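Category: Grants & Reporting
4 min read

Progress report to the Trusoner Fund, October
Begum Street Choir, second half-year

We said in our application that we would have 60 singers by now. We have them, and most are altos. The fund's money has gone on sheet music, the accompanist and the hall, in that order of enthusiasm. Tenors remain a matter of prayer and of Wenche Öberg's brother-in-law, who attends when his knee allows.

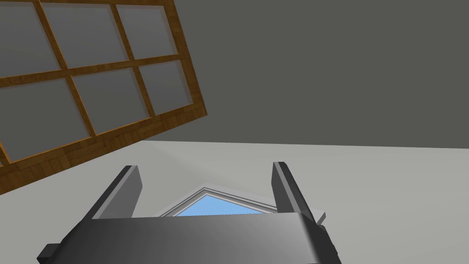

Rehearsals moved to the Mekitz building in the spring, after the church raised its rent. The new room is kinder to consonants and crueler to everything else. A wood-framed grid of panes like this one looks handsome and sends a soprano line straight back at the person who sang it. We have put 400 dollars toward heavy curtains, and the basses have asked that they not be brown.

The summer concert drew an audience of 200, which beat our target and our supply of chairs. Ticket income covered the piano tuning and left enough to reprint the program with the composer's name spelled right.

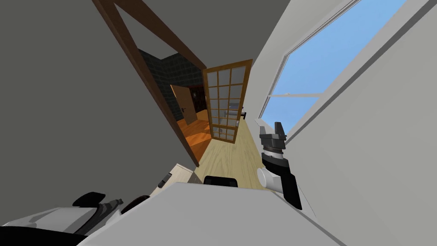
Sight-reading classes are the part of the grant we were most nervous about. Those who signed up are still coming, and 9 of them can now find their own entry without watching a neighbor. The beginners work behind a door glazed in small panes, and small panes do very little against a descant. We have moved the beginners' hour to 6 p.m., before the full choir arrives.

The schools visit is behind schedule. Two dates fell through, one to flu and one to a fire drill that the altos still describe as our best-attended performance. The Surnent school has offered us another slot before the winter break.

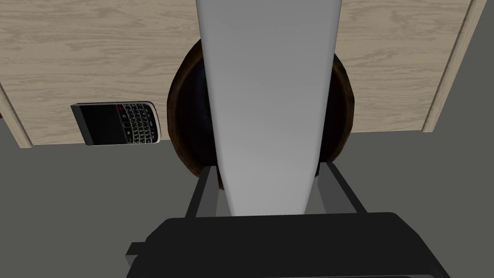

Gray finger and black base, close up.

Spending is within budget on every line except photocopying, where we have underestimated the choir's ability to lose the same page of Fauré.
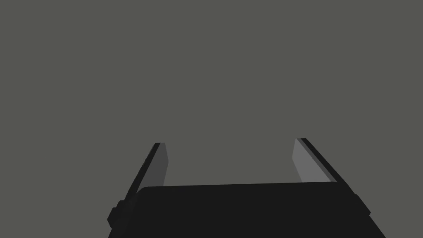
Will the choir need the second payment early?
The normal date suits us, provided the accompanist keeps accepting her fee at the end of each term.

The next report will include the winter concert accounts and, if the knee holds, a second tenor.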